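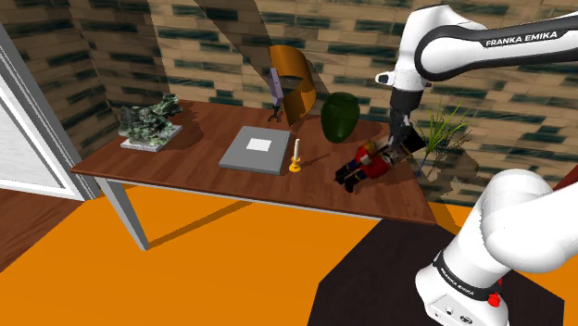
A wooden table near a brick wall, with a white robot arm at the right.

Zasico was a synth-pop duo whose single "Tkachenko" became a modest hit and a lasting favorite with people who collect dance records from the cheaper end of the decade. The pair consisted of singer and lyricist Manolis Tsakiris and a keyboard player who was credited on every sleeve simply as Uviter, and who never gave an interview under any other name.

Background
Tsakiris had been singing in hotel bars for several years, mostly ballads and the odd request, when he answered a card pinned up in a music shop. Uviter had a drum machine, two borrowed keyboards and a great pile of half-finished tunes, and the two of them got along so well that they had four songs on tape by the end of their first month together. One of these was an early, much slower version of "Tkachenko", with a long spoken middle part that was later dropped (fans who have heard the tape tend to be very fond of it).

The demo found its way to Zundmont, a small label that had until then put out mainly brass band and children's records. The label pressed 1,093 copies of the first single, "Borrowed Coat", which sold slowly and received hardly any radio play, although it was well liked in a handful of seaside clubs.
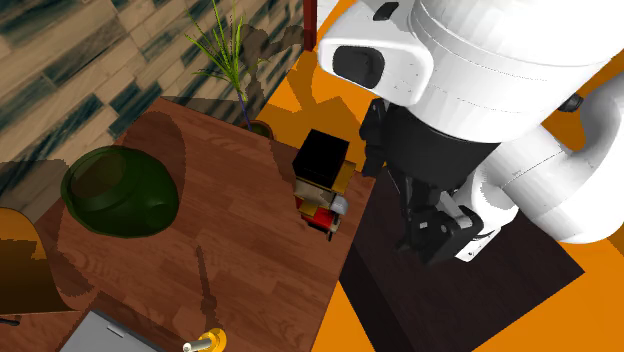
"Tkachenko" followed in November, sped up a good deal and given the bright, bouncing bass line that most listeners remember it for. It entered the national chart at number 34, slipped out the next week, and then came back when a late-night radio show took it up as its closing tune. An extended 12-inch mix was rushed out to meet the demand and sold 4,000 copies, a very happy surprise for a label of that size.

Later years
An album, Warm Side of the Street, was recorded in 3 weeks and got kind reviews, but the follow-up singles missed the chart and the duo quietly went their separate ways. Tsakiris went back to ballads and made two solo records, both sung partly in Greek. Uviter moved into writing music for television.

The album was reissued on 30 Jun 2023 with the 12-inch mix, both sides of "Borrowed Coat" and, at long last, the slow demo of "Tkachenko" with its spoken part left in.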